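Home | Issues | Authors | Search | Contact

3. Equipment planning for the sorting cell

The cost model of Section 2 was applied to a tabletop sorting cell at Jarness, a small company which refills and resells household bottles. The planned task is simple to describe. A bottle is taken from the table and placed into one of three bins according to its content. The company wished to know what it must buy before the first shift can run, and what can wait until the second budget year. 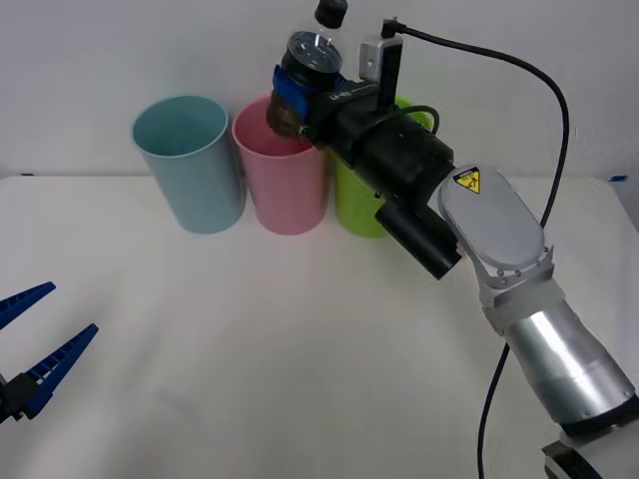
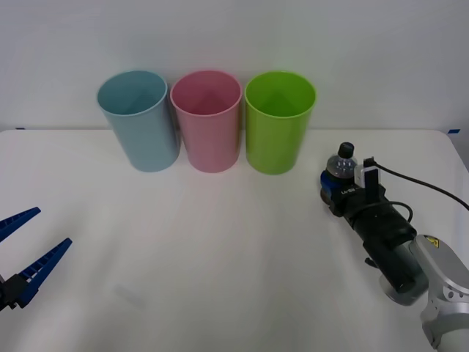
Figure 4. Sorting task with three bins and two arms. In both views the gripper of the left arm holds no object.

The budget was divided into three groups. The first group is the arms with their controllers. The second group contains the parts that touch the product, that is, the grippers and their fingers. The third group contains everything which is usually forgotten in an offer, such as cables, mounts, spare screws, table surface and bins. In the first offer, which came from Prerkari, the third group was given as one line without detail. We asked for it to be written out, and the new list had 12 items.

Fingers need special attention. They are a wear part, but most buyers place them in the same group as the arm and write them off over the same number of years. We instead treat a pair of fingers as a supply with a fixed life of 400 hours. With this change, the yearly cost of the second group became higher than the plant had expected, and the cost of the first group did not change at all.

A more difficult question was whether to buy 2 arms at once. The supplier Ditex gives a lower unit price for a pair, but the second arm has no work during a large part of the simple sorting cycle. In our simulation of the cycle it was waiting for 73 percent of the time. For this reason we calculated two plans. In Plan A both arms are bought in March together with the table. In Plan B one arm is bought, and the mount and the power supply for the second are prepared in advance. Plan B costs less in the first year. Its total cost becomes higher only if the second arm is ordered after the price agreement has ended.

The bins are the cheapest part of the cell, but they should be fixed in the plan early. If their height or their opening is changed later, the placing positions must be taught again, and these hours are paid by the plant. We recommend to buy one spare set of the same model with the first order.

Training hours are treated separately in Section 4.

Last updated: March
Contact the editorial office | Copyright Sheikh Press | Back to top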